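Posted 7/25/20

The Clanora Public Library is looking for neighbors to join our reader panel, and we would dearly love to hear from you, even if your card expired years ago and you're fairly sure you still owe us for a paperback. (Come anyway. We'll sort it out!)

We have 28 seats to fill. Panel members help us decide what the branch on Brunet Street should be open for, and when, and which of our programs deserve to come back once the new schedule starts in February.
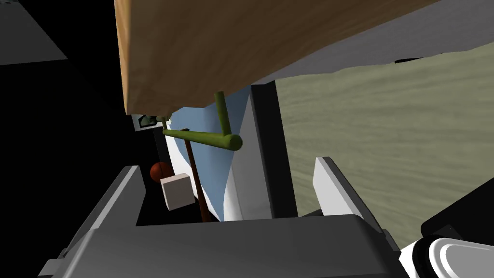 You don't need any background in libraries. We want parents of toddlers, night-shift workers, retired folks, teenagers with a parent's okay, and people who only ever come in to use the printer. Last time most of our answers came from the same few book clubs, and much as we love them, they all wanted more mysteries.

The panel meets by phone or video, 2 evenings a month, for an hour or so each time. Between meetings there's a short form to fill out, on paper or online, whichever you like better.

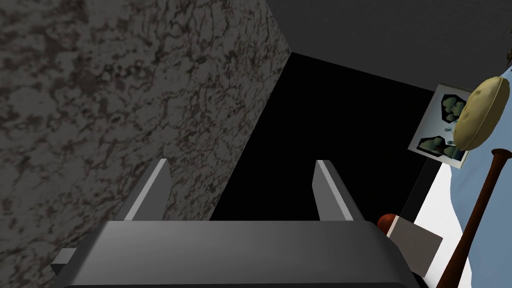 **Is there any pay?**
Each member gets a $70 gift card to Pratik Books at the end of the term, plus our sincere thanks.

We'd especially like to hear from the Irkisitz side of town, where the bookmobile used to stop by the school and where a good many families have told us they miss it. If that's you, please mention it when you write, and tell us which stop you used.
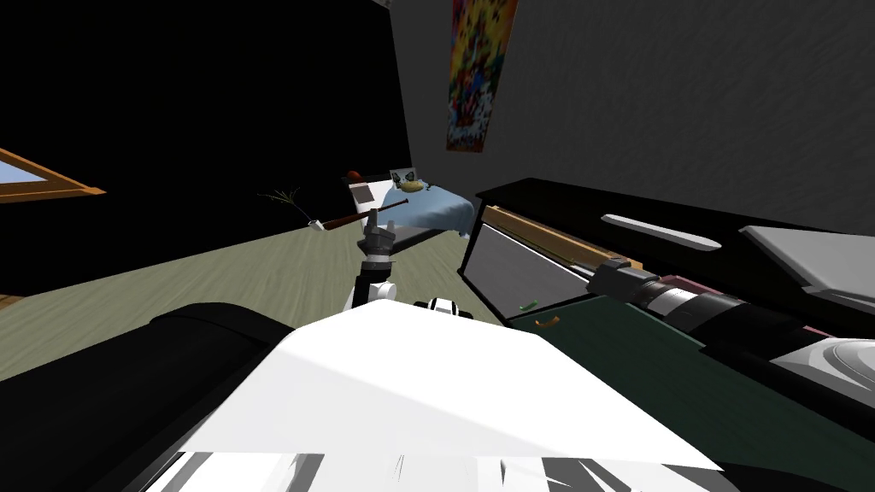

To sign up, send a note to Violeta Quezada at the front desk with your name, your phone number, and the times of day that suit you. A few lines about what you like to read (or watch, or listen to) would be lovely too, but keep it as short as you please. Notes can also go in the book drop, in an envelope marked "Panel."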